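About Clelard

Welcome, and thank you for stopping by! We're Clelard, a small mail-order tea company with one shop, one long packing bench and a kettle that hardly ever gets a rest. If you've ordered from us before, you probably know our labels and maybe our handwriting, but we thought it was time we put down how all of this got started and how we like to run things.

How we began

Clelard was started by Margus Raudsepp and Annelore Grube, who met when they both worked in the back office of a grocery importer and spent their lunch hours trading little paper envelopes of tea across the desk. Margus liked his black and strong (he still does, and he still lets it steep too long, whatever Annelore tells him). Annelore grew up in a house where everybody drank linden flower and peppermint in the evening, and she couldn't find one in the stores that tasted the way she remembered. So she began mixing her own at the kitchen counter, and Margus began carrying it to work and selling it to people on the second floor.

One December they packed 182 tins for friends, neighbors and a few friends of neighbors, and every one of them was spoken for before the holidays. The next spring they signed the lease on our shop, which used to be a shoe repair place and smelled like it for the whole first year!

What we sell

These days we carry 75 teas and herbal blends, all of them weighed and packed by hand in our own back room. Three of them have been with us from the start and we can't imagine the shelf without them:

Naltance, our everyday black tea, full and malty and very good with milk.
Babaei, a green tea with dried apricot and a little cardamom, which people tend to buy for somebody else and then come back for themselves.
Rallano, the evening blend, with linden, peppermint and apple. It's Annelore's kitchen counter recipe with hardly a thing changed.

We buy in small lots, so a tea may taste a touch different from one season to the next. We like that about it, and we'll always put a note on the product page when a new lot comes in.

The Friday table

Every Friday at four o'clock we put the kettle on and taste whatever is new, and anyone who happens to be in the shop is welcome to pull up a chair. It isn't a class and you don't need to know anything. We pour, we talk, we wander off the subject (gardens, mostly, and Margus's knees), and now and then a blend gets its name before the pot is empty. Flowers on the tablecloth and round wooden coasters are very much our style.

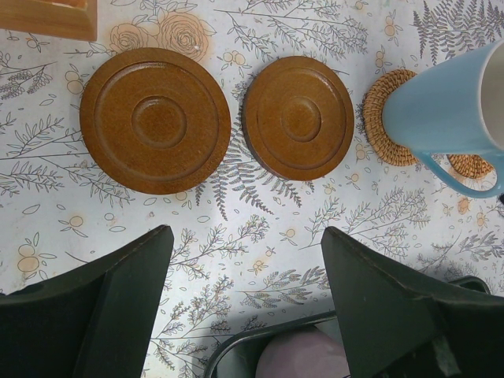
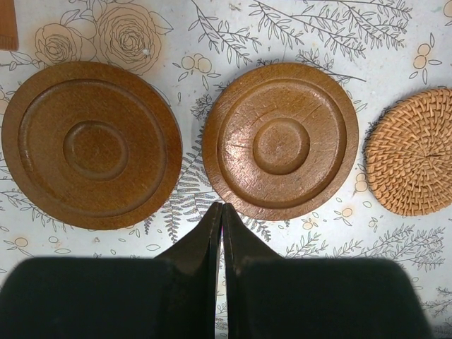 Ordering and visiting

Orders placed before noon go out the same day, Monday through Friday. We have 833 people on our newsletter list now and we still answer every reply ourselves, so please be patient if it takes us a day or two, especially in December when the packing bench disappears under brown paper.

If you're close enough to come by in person, please do. Parking is easiest on the side street, and the bell on the door is loud, so don't let it startle you. Tell us what you usually drink and we'll find you a sample to take home.

Warmly,
Annelore, Margus and everyone at Clelard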